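Keeping Records for a Small Museum or Society
Session 4: Looking after what you have already typed up
Notes to go with the talk, Tue 27 January

Welcome back, everyone, and thank you for bearing with the heating last time. These notes follow the order of the talk fairly closely, though I do tend to wander, so if something I said isn't here please ask me and I'll try to remember what it was.

Where we had got to

In October we talked about the accession register, the big book (or big file) in which every object gets its own number and its own line. Most of you now have one, or have found the one your predecessors kept, and I was delighted by how many of you went home and looked in the cupboard. The Hamow collection, which we'll use again as our worked case, has a register of 1,951 entries, of which nearly 900 had been typed up by the time the first typist moved away. The rest sat in pencil for years, and that gap is really what this session is about.

One number, one thing

I know I said this before, but it bears saying again. A number belongs to one object for ever. If a jug is given away, sold or dropped down the stairs, its number retires with it and you write down what became of it. You do not hand the number on to the next jug. At Hamow somebody did exactly that with a run of 80 numbers, very tidily and with the best of intentions, and it took two winters to work out which teapot was meant in the old letters.

If a thing comes in parts, give the whole thing one number and add a letter for each part. A teapot with a lid is one number with an a and a b. People do ask me about jigsaws, and my answer is to number the box, write down how many pieces are said to be inside, and go and have your tea.

Writing a description somebody else can use

Try to imagine a kind stranger standing in your store with your list in one hand. What would help them find the right object? Start with the plain name of it, then what it is made of if you know, then the size, then any marks or damage. Leave the history until last, lovely as it is, and say where the story came from. "Said by the donor to have been used at the Ondeck ferry" is a good, careful sentence. "Used at the Ondeck ferry" may be true as well, but the next person along can't tell how you know.

Please put "not known" when you don't know. An empty box on the form could mean that you looked and found nothing, or that the telephone rang.

Spellings of names

The El Ouafi papers are my favourite lesson here, because the family name turns up in four different spellings across the letters, and each one was typed faithfully as found. That was the right thing to do! What was missing was one agreed spelling alongside, so that a search would bring the whole lot together. Keep a short list of the spellings you have settled on and pin it up where the typing gets done.

Copies, and where to keep them

Now to the part that makes people sigh. Once the register has been typed, the typed version quickly becomes the one everybody uses, and before long it is the only one with this year's additions in it. So it needs copies, and they need to live in different places.

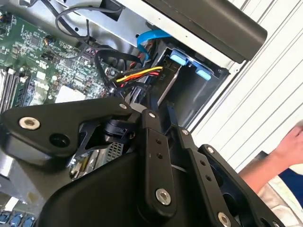
My own rule is 2 copies besides the working one, with at least one of them in another building altogether. Somebody's spare room will do nicely, as long as you have written down whose. Make the fresh copy on a regular day, label it with the date, and then open it and read a few lines from the middle. The Stidolar society made copies every month for years and found, when they came to need one, that they had been copying an empty folder.

Do print the register as well, once a year, on decent paper. It will be out of date by the following week and it will still be worth having.

Before next time

Choose ten objects from one shelf and check each against its line in the register. Bring me the ones that don't match, along with your settled spellings if you have started a list. We shall be looking at loans, and at what to say to people who would like their grandmother's clock back.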